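Manipulation project – handout 3, grasping bottles
Notes from the September 27, 2021 session, typed up fast, corrections to Desta Nigatu please

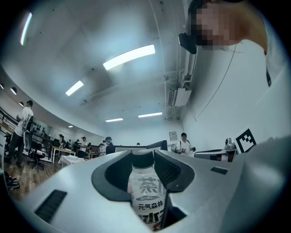

so, carrying on from handout 2. Everyone has now had a go with the hand-held gripper. Teams stay as they were: Drasau, Hadgu, Skellix. Gristex merges with Hadgu, too few people left to run a table.

Task for the next block
Pick up one bottle, move it to the marked square, let go, hand back to start. That's one demo. Each team owes 36 good ones. Good = bottle upright at the end, no bump on the table, marker board visible when you begin.

Why bottles
Smooth sides, round, label can slip against the plastic. Centre of mass changes with how full it is. A grip that is fine on a full bottle may crush an empty one. Write the fill level in the log!! Last year we had 91 demos with no fill level and had to throw the lot.

Grip – main points from the board
- close on the body, never on the cap
- jaws square to the bottle. If one jaw touches first the bottle tips, you will feel it
- force: enough to stop slip, then a bit more. Friction coefficient times normal force, two contacts, so 2 x mu x N has to beat the weight. Do the sum for a full bottle, 510 g, before you come to the table
- slow down before contact. Most of the bad demos are people rushing the last 5 cm

Wide-angle lenses
Asked by several people. Straight things come out curved near the sides, this is normal, dont try to fix it by hand. Calibration takes care of it. What you must not do is crop. The outer part of the view is where the model gets its idea of how the hand is moving through the room.

Marker boards
Flat, facing the table, not touched once the run has started. If a board gets knocked, stop and restart from the calibration step – not from the last demo. Yes all of them again. Sorry.

Headsets
Cable goes behind you, over the shoulder. Wipe the strap before passing it on.

Logs
One line per demo: team, operator, object, fill level, ok / not ok, comment. "Not ok" ones are kept too, we use them in Febuary for the failure lecture.

Reading: chapter on contact and friction, up to force closure. Skip the proofs for now.

Still to decide: whether Skellix can use the soft fingertips. Desta to ask. Until then hard jaws for everybody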